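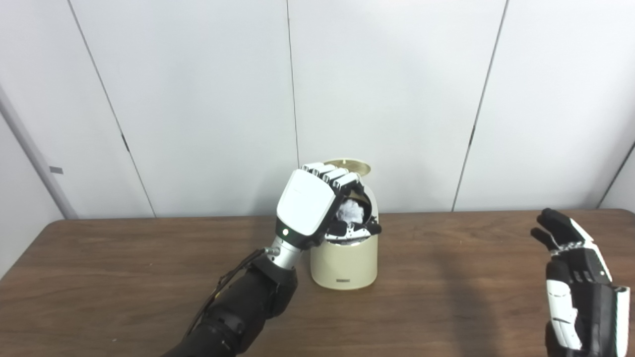 La mano izquierda del robot, sobre la papelera de mesa, con una bola de papel arrugado.

Opinión

Una bola de papel

Fui en noviembre a la jornada de puertas abiertas de Pemwood, en el polígono de Bruletport, con la idea de escribir sobre empleo. Llevaba preparadas unas preguntas sobre turnos, plantillas y convenios. Las hice casi todas y las respuestas fueron las esperables, así que no voy a reproducirlas. Prefiero hablar de lo que vi, que fue un robot de dos brazos tirando papeles a una papelera pequeña, de las que se ponen en un escritorio.

Éramos 56 personas inscritas, repartidas en grupos. A nuestro grupo lo recibió Azucena Carrillo, ingeniera de la casa, que nos pidió que no nos acercáramos a la mesa mientras los brazos se movían. La demostración se llamaba Tamiru, que es el nombre que han puesto al programa de tareas domésticas y de oficina. Consistía en coger una bola de papel, llevarla hasta la papelera y soltarla dentro. Cada intento duraba más de lo que tardaría un niño de tres años.

Hubo murmullos. Un señor que estaba a mi lado dijo que para eso no hacía falta una máquina, y tenía razón en lo que decía. Yo también lo pensé durante los primeros minutos. Después me fijé en los dedos.

Tirar un papel es una acción que hacemos sin mirar. La mano tiene que cerrarse lo justo sobre algo que no tiene forma fija, que cede y que nunca se arruga dos veces igual. Luego hay que colocarla encima de un hueco poco más ancho que ella, inclinarla y abrir los dedos sin golpear la tapa. En una fábrica de automóviles la pieza llega siempre en la misma posición y pesa siempre lo mismo. Con una bola de papel no hay nada de eso, y por esa razón me parece una prueba más seria que muchas de las que se enseñan con música y luces.

En la sala de al lado, por cierto, sí había música y luces. Una empresa invitada, Isbridge, proyectaba un vídeo de presentación en el que un robot servía el desayuno a una familia. El vídeo estaba montado con cortes cada pocos segundos y no se veía ninguna acción de principio a fin. Pregunté si podían enseñarla completa y me dieron un folleto.

Esta es mi principal queja con el sector, y no es nueva. Llevamos años opinando sobre los robots a partir de vídeos editados. Unos salen convencidos de que el año que viene tendrán uno en la cocina y otros de que les va a quitar el puesto antes del verano. Las dos conclusiones se sacan del mismo material, que es publicidad. Una visita de una hora a un sitio donde la máquina trabaja despacio y delante de la gente informa bastante más.

Durante la visita vimos 4 fallos. En uno la bola se quedó enganchada entre dos dedos. En otro cayó fuera y rodó por la mesa. Carrillo no paró la demostración ni cambió de tema; volvió a poner el papel en su sitio y dejó que siguiera. Cuando alguien le preguntó cuántas veces lo habían ensayado, contestó que llevaban 599 intentos registrados con ese modelo de papelera y que con otra tendrían que comprobarlo de nuevo. Me pareció una respuesta decente.

Hawi Hadgu, que coordina las visitas, me explicó luego que hubo discusión interna sobre si convenía enseñar una tarea tan modesta. Había quien prefería algo más vistoso. Ganaron los partidarios de la papelera, y creo que acertaron, aunque alguna cara de decepción se vio a la salida.

También tengo reparos. La mesa estaba despejada, la luz era uniforme y la papelera tenía la tapa abierta desde el principio. Ningún despacho que yo conozca se parece a eso. Tampoco se habló de precio, ni de consumo, ni de quién responde si la mano aprieta lo que no debe. Hadgu me dijo que esas cuestiones se tratarían más adelante. Convendría tratarlas ya, porque los ayuntamientos y las residencias empiezan a recibir ofertas comerciales y no siempre tienen a alguien que sepa qué preguntar.

A quien le toque evaluar una de esas ofertas le sugiero que pida ver una tarea entera, sin cortes y varias veces seguidas, y que lleve él mismo el objeto. Un calcetín, un sobre, una servilleta usada. Si el vendedor se niega, ya tiene un dato.

Pemwood repetirá la jornada en primavera. La inscripción es gratuita y hay que llevar calzado cerrado.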